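Mesa Jedari de Després: opinión después de cinco meses

Compré la mesa Jedari en junio, en la tienda que Després tiene en Noltdale. Buscaba una mesa rectangular para el comedor que aguantara el uso diario y no obligara a poner mantel siempre. La anterior era de cristal y estaba harto de limpiarla.

El pedido tardó 34 días en llegar. En la tienda me habían hablado de tres semanas, así que hubo retraso, y tuve que llamar yo para enterarme. Me atendió Francine Wong, del almacén de Privham, y desde esa llamada todo fue bien. Vino en 2 bultos, el tablero por un lado y las patas con la tornillería por otro.

El montaje no tiene dificultad, pero el tablero pesa mucho y hacen falta dos personas para darle la vuelta. Las instrucciones son solo dibujos. La llave que incluyen es corta y acaba haciendo daño en la mano – yo usé una de carraca que ya tenía. Conviene no apretar del todo hasta que las cuatro patas estén puestas.

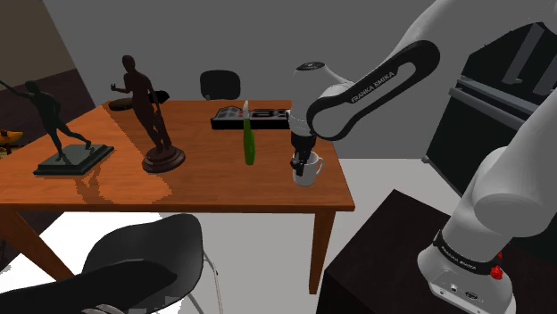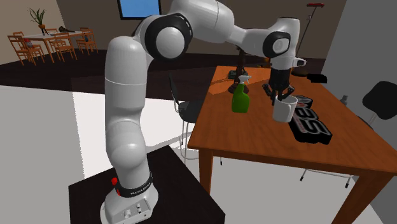

El acabado es lo que más dudas me daba. En el catálogo parecía mate y en casa tiene bastante más brillo. Con la lámpara encendida se nota el reflejo, y el polvo se ve enseguida si hay sol de lado. A cambio se limpia con un paño húmedo y no deja cercos si se seca después. Una copa de vino que estuvo toda una noche sin recoger no dejó mancha. Un plato de horno sí dejó una marca clara, pequeña, que no ha salido con nada. Usad salvamanteles.

En cuanto a la estabilidad, no cojea. Las patas llevan tacos regulables, aunque los de serie resbalan en suelo liso y les puse fieltro. A los dos meses hubo que reapretar un tornillo. Desde entonces, nada.

Para comer caben seis personas sin apreturas. Ocho ya es justo, sobre todo en las cabeceras, donde las patas quitan sitio a las rodillas.

Lo peor es el servicio posventa. Pedí un bote de barniz de retoque para la marca y sigo esperando respuesta – dos correos enviados, ninguno contestado. El precio me parece correcto para lo que es, sin ser una ganga. Le pongo un 4 sobre 5 y le quito un punto por el plazo y por el barniz.

Publicado el 14 de octubre de 2026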